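Robotics Help Exchange > Purchasing and Evaluation

Should a small training department buy the Curna two-arm package with the Clorkia simulation room?

Posted by purchasing_desk_west, 29/01/2024

Our department teaches an introductory course in automation. We have been offered the Curna two-arm package, which consists of two arms with two-finger grippers, a support frame, a starter set of blocks, and a license for the Clorkia simulation room. The quotation is for 2,000 per seat, with the simulation license included for the first term. The supplier has given us access to the simulation for evaluation purposes, and staff have begun working through the supplied block exercises.
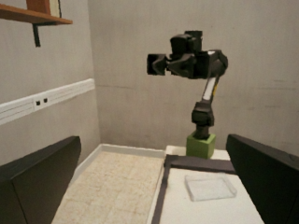
The quotation must be approved or declined before the end of February. Before we respond, we would be grateful for guidance on the following points.

Is the simulation room sufficient for teaching basic block handling on its own, so that delivery of the physical arms could be deferred to a later budget period?

Are the views from the grippers usable by beginners, or should students be started on the overhead view?

Has any institution compared this package with the Bepari bench kit? Our staff have read the published material for both and found it difficult to set one against the other.

We do not require advice on programming languages. That matter has been settled.

Posted by lab_coordinator_n

Our institution has held the Curna license for three terms and uses it in two courses. I will take your points in order.

The simulation is sufficient for an introductory course. Students learn to approach a block, close the gripper, lift, and place, and they learn to keep two arms out of each other's way. The last of these takes the most time. We assign one arm to each student in a pair and require them to agree on a sequence in writing before either arm is moved. 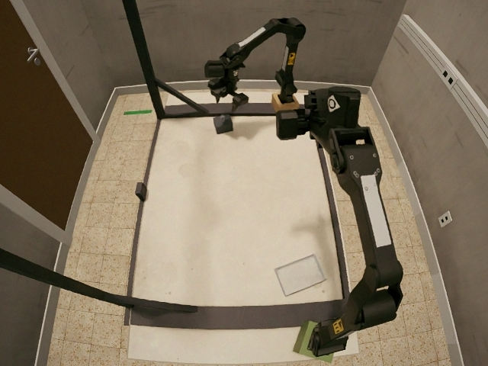
Pairs who skip the written sequence tend to spend the session backing out of each other's path. We therefore grade the sequence separately, and we recommend that you do the same. The supplied exercise book does not ask for it.

With regard to the views, we begin with the overhead view and introduce the gripper views in the second session. Beginners find depth hard to judge from the gripper, and the fingers can take up a large part of the picture. The room itself is modeled with some care, down to the outlets and the wear on the table, and our students use such details to keep their bearings when the arms are out of sight.
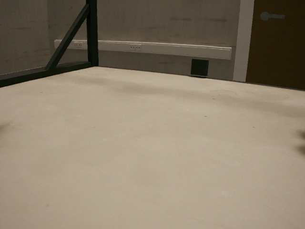

Clorkia room: bare tabletop, with the support frame at left and the door at right.

You should be aware of one limitation. Contact between the fingers and a block is simplified, and a grip that holds in simulation may slip on the physical arm. We tell students this at the outset and set aside one session for repeating the work on hardware. If you defer delivery of the arms, you will lose that session, and I would not describe the course as complete without it. A reasonable compromise would be to purchase a single physical cell and to take the remaining seats as simulation only. The supplier agreed to this in our case, although it did not appear on the original quotation.

Please also confirm the renewal price in writing. Ours was 739 per seat after the first term — a figure that had not been mentioned during the evaluation.

Posted by petaris_user

We use Petaris and it is fine. I have not used Curna. Simulation is usually cheaper than hardware, so I would get that first.

Posted by district_automation_office

The following is offered in addition to the first reply, with which this office largely agrees. We reviewed the Curna and Bepari packages side by side last year. Bepari provides one arm per bench and a simpler manual. Curna is the stronger choice where two-arm work forms part of the syllabus, and it is hard to justify where it does not.

For your own evaluation, we suggest giving each reviewer the same short task: one arm is brought down to a cube while the other holds a block near the border strip. Reviewers should attempt it from the gripper view as well as from overhead, and should record where they lost track of either arm.
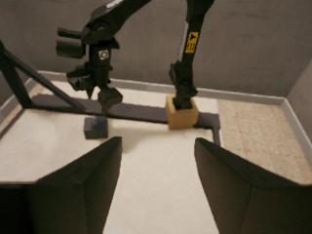 Items to settle before signing

Renewal price per seat, stated in writing.

Whether unused seats may be carried into the following term. Our agreement with the supplier did not allow it.

Replacement terms for gripper fingers on the physical arms. Fingers are treated as consumable parts and are excluded from the standard warranty.

Access for students working off site. The license we reviewed was tied to machines on the premises — remote use required a separate request for each course.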